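Prasterex Publishes First Results From Household and Shop-Floor Chore Trials

Two-armed workstation completes 62 of 100 cable-tidying runs without help; company says general chore work is not ready for sale

PRUTHOLM, 28th February. Prasterex, a developer of control software for robotic arms, today published the first results from its chore trials, a program that measures how well machines handle small jobs that people do by hand at home and at work. In the opening round, a two-armed workstation was given the job of sorting and putting away loose cables. It finished 62 of 100 runs with no help from a person.

The company said the result is a fair picture of where the technology stands. Machines can now do parts of many everyday chores. They cannot yet be left alone with most of them.

The full results, including the failed runs, are available on request from the Prasterex press office.

Why cables

Cable sorting was picked after a survey of small repair shops and rental businesses in the Prutholm area. Owners were asked which jobs took up time at the end of the day and needed no special training. Sorting returned cords and putting them back in the right bin came up often, along with folding cloths, wiping benches and emptying parts trays.

The same job exists in most homes. It is also hard for a machine. A cup or a box keeps its shape when it is picked up. A cable bends, twists and catches on whatever is next to it, and its far end may move in a direction the software did not expect.

Each run begins with cables of different colors set out on a tabletop and in shallow containers. The arms must pick out the one named in the instruction, free it from its neighbors and place it where it belongs. A run counts as complete only if every cable ends up in the correct container with no part hanging over the side. A run is stopped if a person has to touch the table, or if it goes past its time limit.

The trials use a plain wooden tabletop with one arm mounted on each side. Everyday items such as a desk lamp share the surface with the cables. Prasterex said it wanted working conditions closer to a busy bench than to a cleared test area.
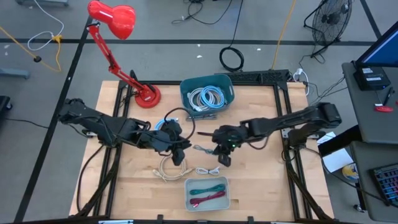
What went wrong

Of the runs that were not completed, 30 ended with a cable that had slipped, snagged or been dropped outside its container. The most common case was a cable that had been picked up near one end. The coil opened as it was lifted, and the loose part caught on a second cable. Using both arms helped, but only when the second gripper found a good place to hold.

The remaining failures had several causes. In a few runs the software chose the wrong cable, most often when two cables of similar color were touching. In others the arms blocked each other over the middle of the table and the run timed out.

Speed is also a limit. An experienced shop worker given the same cables finished well ahead of the machine every time. Prasterex said it has not tried to shorten the run time and will not do so until the completion rate is higher.

What it means for buyers

Prasterex is not announcing a product with these results. The company said it receives regular questions from shop owners and from households about when a machine will be able to take over cleanup work, and that the published figures are meant to give them something to go by.

For shops, the company expects the first useful jobs to be narrow ones. A workstation that handles one kind of item, at a fixed bench, with a worker nearby to clear a jam, could be practical sooner than a general helper. Parts that hold their shape are already within reach. Cords, hoses, straps and cloth will take longer.

For homes, the company gave no date. A kitchen or living room changes from day to day, and a machine there would have to work around people, pets and furniture. Cost is a further obstacle. A bench with two arms is far more than most households would pay for help with a single chore.

Next round

The second round will be run with Gerklow, a tool and equipment rental firm that has agreed to place a workstation in the returns area of its Prutholm store. The station will sort extension cords and charger leads during opening hours, with store staff on hand. Gerklow staff will keep a written log of each time they have to step in.

The software used in the trials, called Tang, will be updated before the store trial begins. The main change is in how the arms decide where to take hold of a coil. The current version looks for the easiest point to reach. The new version will look for a point that keeps the coil closed when it is lifted, even if the arm has to take a longer path to get there.

Round 2 will use the same scoring rules so that the results can be compared. Prasterex plans to add cloth folding and tray emptying in later rounds, and will publish failed runs along with completed ones each time.

About Prasterex

Prasterex develops control software for one-armed and two-armed workstations used in light assembly, sorting and packing. The company is based in Prutholm.

Media contact

Prasterex Press Office, Prutholm. Requests for the full results or for a visit to the test area should be sent in writing and should name the publication.

Recent releases

Prasterex and Gerklow Agree on Store Trial
Tang Software Adds Support for Two-Armed Workstations
Survey: Which Jobs Small Shops Would Hand Over First
Prasterex Opens Test Area in Prutholm
Scoring Rules for the Chore Trials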